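Bin Day at Hatton
How a high school robotics club fell in love with picking things up

The first thing you hear at the Hatton robotics club is the groan. It comes from nine teenagers at once, and it means a toy block has slipped out of the gripper again. Then somebody laughs, somebody types, and the arm swings back for another try.

Plenty of student clubs build robots that race or climb. This one spent its whole spring on a job any toddler can do: take an object out of a bin, put it in the bin next door, repeat until the first one is empty. Captain Naledi Mabuza, a senior, picked the challenge herself after a season of line-following cars.

"I wanted something that could go wrong in a new way every time," she says. "And wow, did I get it."

The team keeps score in a spiral notebook that lives on the windowsill. By the end of April it held 3039 attempted picks, every one written down by hand, with a letter for the kind of failure – D for dropped, M for missed, S for "squirted," the club's word for what a soft object does when you squeeze one end of it. There are a lot of S's. One page from March is almost nothing else.

Jacobus Mahlangu, the physics teacher who runs the club, could have steered them toward neat little cubes. He went the other way and told everybody to bring in junk from home, as long as it was clean and nothing broke if it fell. Shape matters more than weight, he explains, and the students figured that out much faster with a pile of odd things in front of them than they would have from his slides.
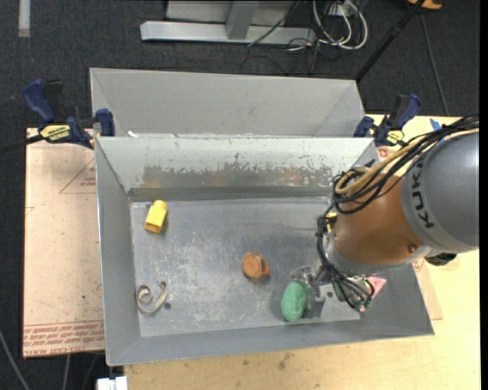 Corners are the worst. An object in the open can be approached from nearly any side, but once it rolls up against a wall the fingers need somewhere to go, and the wall is already there. The club's fix, which took two weeks of arguing, is to nudge first and grab second. It looks a bit rude and works beautifully! On the best afternoon of the year the arm went through 621 attempts in a row without a human hand reaching in to help.

The club takes its program to the Brostau student meet in July, where every team gets the same bins and a bag of objects it has never seen. Mabuza can't wait. She has already started a fresh notebook, and there's a new letter on the inside cover, W, for "what was that?"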